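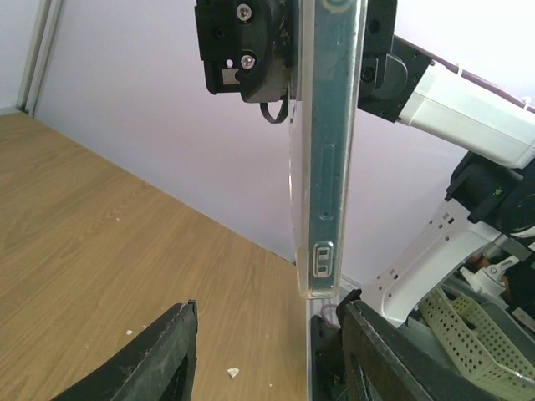 Minutes of the telephony integration meeting
March 11, 2025

Present: Senthil Venkataraman (chair), Sheldon Perron (minutes), two colleagues from the Fodden support desk, one from Petrenko by phone.
Apologies: the network team.

1. Minutes of the previous meeting
Accepted with one correction. In item 4 the words "call recording" should be "call logging". Recording is not part of this project.

2. Status of the Fadon connector
Senthil informed that the Fadon connector is now installed for 15 agents at the Fodden desk. Incoming calls open the customer record as expected when the number is stored with the country code. When the number is stored without it, the search gives no result and the agent receives an empty form. Petrenko confirmed that this is the same fault which they saw in their test system. They will send a changed matching rule, where leading zeros are removed before the search.

It was asked if we can correct the numbers in the customer database instead. Sheldon has made a report and there are 3970 records without country code. The support desk does not wish to change them by hand. Agreed to wait for the new rule and then to look again at what remains.

3. Click to dial
Works in the desktop client. In the browser client the agent must allow pop-up windows for the page, otherwise nothing happens and there is no message. The desk asked for a message. Petrenko answered that it is possible, but not in the present version.
Until then the setting will be made centrally for all agents in the group. The installation guide must also be changed on page 9, where it is still written that no browser settings are necessary.

4. Port and firewall
The connector listens on a local port, and on five computers this port was already taken by the old Gernis dialler. After the dialler was removed the connector started normally. Senthil asked that the dialler be removed before the connector is installed on more computers. The support desk would like to keep it on one computer for the evening shift, until the evening shift has had the training. This was accepted, but that computer will not receive the connector for now.

The question about the firewall rule could not be handled without the network team. Moved to next meeting.

5. Call notes
There was a long discussion about when a call note should be saved. At present it is saved when the agent closes the form, and if the form is left open the note is lost at log out. The desk wants it saved when the call ends. Petrenko is worried that this will create many empty notes. No decision. Sheldon will write down both proposals on one page and send them to all.

6. Other matters
The test licence ends in April. Senthil will ask for a longer period.
The shared mailbox for error reports is not read every day. The desk will name one person for it.

Actions
Petrenko: new matching rule, to the test system first.
Sheldon: correct page 9 of the guide; write the page about call notes.
Senthil: licence; invite the network team; central pop-up setting.
Fodden desk: removal of the Gernis dialler, contact person for the mailbox.

Next meeting: the date will be sent when the network team has answered.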